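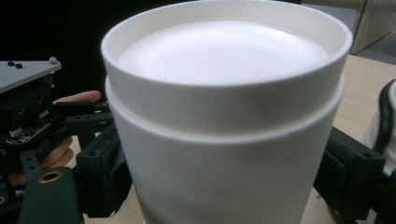
The robotics group at Stodwood has a result it likes, and in February it started telling people. A robot arm trained only on recordings made by people holding a gripper in their hands, with no robot present, could pick up household containers it had not met before. I went to Fonport to ask the researcher who ran the study how much of that I should believe.

"Believe the grasping part," she said. "I'd be careful with the rest."

The appeal is mostly money and time. Driving a robot by remote control to show it a task is slow. With a hand-held tool, a person simply does the job while a camera on the tool records it. Her group collected 400 demonstrations that way and trained on all of them.

I asked whether people don't cheat without meaning to. A person feels a lid slip and adjusts the wrist. The camera sees the wrist move, but does it see why?

"No, and that bothers me," she said. "There's no force reading in our data. The model gets pictures and motion. If somebody squeezed a bit harder, all we have is how far the fingers closed."

Smooth, pale cylinders are a sore point. Up close they fill most of the view and give the model little to go on. In the final test the arm made 52 attempts at containers of that kind and dropped 8. She thinks that's decent. I pointed out that a kitchen helper with that record would be sent home.

"Sure. But compare it to the last system we had," she said. I asked for those numbers and she told me the earlier trials used different objects, so they can't be put side by side. That seems to me a bigger problem than the drops.

The paper compares its method with only 2 others, one of them the Söderlund baseline, which was tuned for bins and shelves. She agreed that it was a soft opponent. A second lab, at Grinard, has asked for the recordings and plans to train its own arm on them.

"If it fails on theirs, we'll have to say so," she said. I asked if that would go in the paper. She said it would go on the project page first.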